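Llevaba desde mayo aplazando la reescritura del módulo de asignación de brazos de Zeltness, nuestro planificador bimanual. La versión anterior decidía qué pinza iba a cada objeto con una regla de una línea: distancia euclídea desde el efector hasta el centroide. Funciona mientras los objetos están separados en profundidad. Sobre una encimera larga vista en diagonal, con todo en fila, la regla asigna mal y el error no salta hasta la fase de aproximación, cuando el segundo brazo ya no tiene por dónde pasar.

La función nueva evalúa tres términos: longitud de trayectoria en espacio articular, holgura mínima respecto al torso y manipulabilidad en la pose de pregrasp. El peso del segundo término es el que más he tocado. Con un torso ancho y redondeado, la cápsula de colisión que usábamos era demasiado optimista en los hombros.
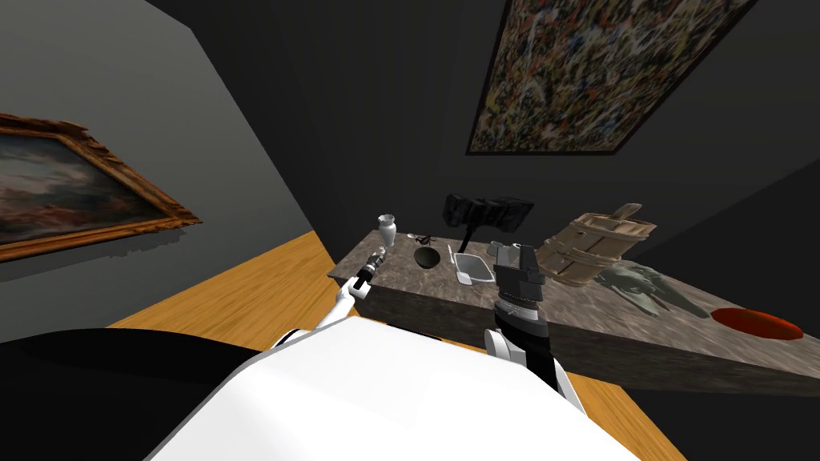
Sustituí la cápsula por una descomposición convexa en 7 piezas. El coste por consulta sube, pero el comprobador descarta antes las configuraciones malas y el tiempo total de planificación queda en 322 ms de mediana sobre 800 consultas. Ju-won Hong propuso ordenar las piezas por frecuencia de impacto, de modo que la primera comprobación sea la que más rechaza. Son cuatro líneas de código y conviene hacerlo siempre.

## Variación de la escena

Los objetos los coloca Wunel, el generador de escenas. Lee un YAML con regiones, categorías y restricciones de apoyo, y muestrea posturas hasta que el solver da el conjunto por válido. Mantengo fijos la sala, los cuadros y una parte de los objetos (el jarrón blanco, el cuenco negro) y dejo que cambie el resto. Así puedo comparar trazas entre episodios sin que el fondo introduzca ruido en la percepción.

El punto débil es la restricción de apoyo. Wunel la calcula con la caja envolvente alineada a ejes y luego deja caer el objeto durante unos pasos de física. En mallas irregulares, la caja y la superficie real de contacto difieren bastante, y no siempre es evidente en la imagen si el objeto está apoyado en el mármol o suspendido justo encima. He añadido una comprobación explícita: si después del asentamiento no hay ningún par de contacto con la superficie declarada, la escena se marca como inválida y se vuelve a muestrear con otra semilla.

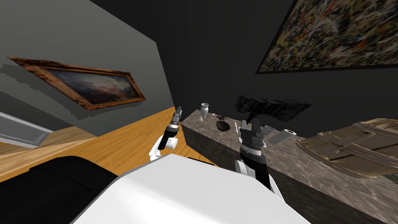
## Segmentación y objetos delgados

La percepción va aparte. Uso las máscaras del simulador como referencia y comparo con las del segmentador que correrá después sin ayuda. Los volúmenes grandes, como la cesta de color claro, no dan problemas. Los fallos se concentran en tres casos:

- Utensilios finos tumbados sobre la piedra jaspeada. La máscara se parte en fragmentos y cada fragmento genera una hipótesis propia.
- Postes delgados. El segmentador conserva la parte superior y pierde el soporte, con lo que el planificador cree que hay paso libre por debajo.
- Objetos claros y pequeños justo delante de la pinza derecha, que quedan ocluidos en cuanto el brazo avanza.

Para el segundo caso, la solución provisional es extruir hacia la encimera cualquier máscara sin apoyo aparente. Es conservadora y bloquea trayectorias válidas, pero prefiero perder alguna solución a que un antebrazo atraviese un poste. Para el tercero mantengo la última máscara fiable durante 2 segundos y la propago con la odometría del brazo.
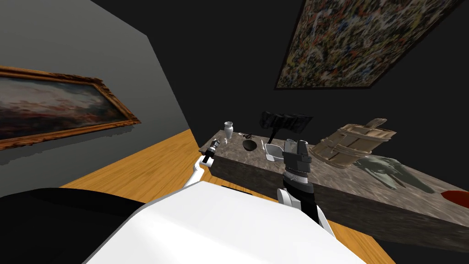

## Cámara de muñeca

El planificador solo usa la vista de cabeza. La vista de muñeca entra en el servo visual, que corre en otro proceso y publica correcciones en el marco de la pinza. El módulo original lo escribió Arlindo Coutinho y supone que siempre hay una región dominante entre los dedos. Con poca luz y la pinza abierta, esa suposición se rompe: el detector se engancha a lo que tenga más textura, esté o no en el plan. 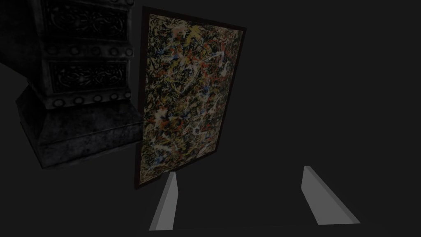

La corrección consiste en enmascarar los propios dedos con el modelo cinemático y exigir que el identificador del objetivo coincida con el que envía el planificador. Si no coincide, el servo publica una corrección nula y conserva la última referencia. También he añadido un umbral de profundidad, de forma que una superficie plana y muy texturada situada fuera del volumen de agarre no puntúe. Antes ganaba casi cualquier cosa con suficientes esquinas.

Queda por resolver la sincronización. Los dos procesos comparten reloj de simulación, pero el servo sella los mensajes al publicar y el planificador los sella al capturar. La diferencia es pequeña con la simulación en pausa entre pasos y deja de serlo en cuanto corre libre. El parche está en la rama `detdale-stamps`, sin fusionar, a falta de pasar la batería completa con semillas nuevas.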